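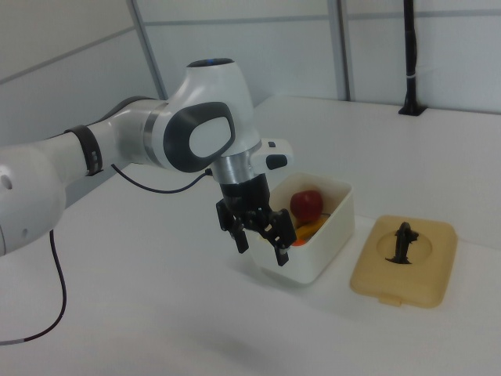 Findivley House - Monthly Kitchen and Store Room Inspection, May

Completed by: Sumaiya Jayasinghe
Reviewed by: Fung-ping Pan

1. Fire exits clear and unlocked. Pass.
2. Extinguishers in date. Fail. The unit by the rear door is past its service month - Mosquera have been asked to replace it.
3. Fridge at 5°C or below. Pass. Read at 3°C on arrival.
4. Dry goods stored off the floor. Fail. Two sacks of flour moved to the lower shelf during the visit.
5. First aid box complete. Pass, although plasters are low. Order 20.
6. Hand-wash basin stocked with soap and paper towels. Pass.
7. Floor free of trip hazards. Pass with comment. The mat at the serving hatch is lifting at one corner and must be taped down by Wednesday.
8. Cleaning products labelled and locked away. Pass.
9. Emergency lighting tested. Not done. The key to the test switch could not be found.

Items 2 and 9 remain open until signed off by the reviewer.

Comments (2)

Tareleck tenant: The test switch key is on the hook inside the meter cupboard.

F. Pan: Thank you. Item 9 will be tested before the next booking.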